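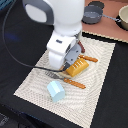
How to get a tidy edge when you paint a room yourself

Quick one tonight, been asked three times this week. You don't need tape for most of it. You need a decent angled brush and a bit of patience, and the patience is the bit I'm short on.

What you need

Angled sash brush, the good kind. Small pot or an old ice cream tub. Damp rag. Step ladder that doesn't wobble. Filler, sanding block, sugar soap. Drop sheet, canvas if you've got one, the plastic slides everywhere.

Before you start

Wash the walls. Yes, all of them. Kitchen walls twice. Let them dry overnight.

Fill the holes, let it go hard, sand it flat. Wipe the dust off or it ends up in your nice new colour. 175 grit did me fine, anything close will do.

Run a bead of gap filler along the top of the skirting if there's a crack. Wet finger, one pass, leave it alone. Fiddling makes it worse.

Cutting in

1. Tip a little paint in the pot. Not much, a couple of centimetres deep.

2. Dip the first third of the bristles. Tap both sides on the pot, don't scrape.

3. Start just below the ceiling line. Lay the paint on there, then go back and push it up to the line in one long stroke. Long side of the brush at the top.

4. Breathe out while you do it. Sounds silly, Faith Tanui taught me that one and my lines got better the same day.

5. Wobbly bit? Damp rag over a fingertip, wipe it straight away. If its gone tacky leave it and fix it tomorrow.

6. Roll the wall while the edge is still wet, as close to the line as you dare. Do one wall at a time. If you cut in the whole room first you get a darker border all the way round, like a picture frame.

If you must use tape

Press it down hard with a putty knife. Paint a thin coat of the OLD colour over the edge first, that seals it. Then the new colour. Pull it off at a low angle while the paint is still soft. Don't leave it on for a week like I did in the hallway.

Cleaning up

Taking a break for lunch, wrap the brush in cling film. Done for the day, wash it properley, comb it out, hang it up.

Second coat after the time on the tin, longer if it's cold or raining. Ceilings and windows another day, I've got to get the kids.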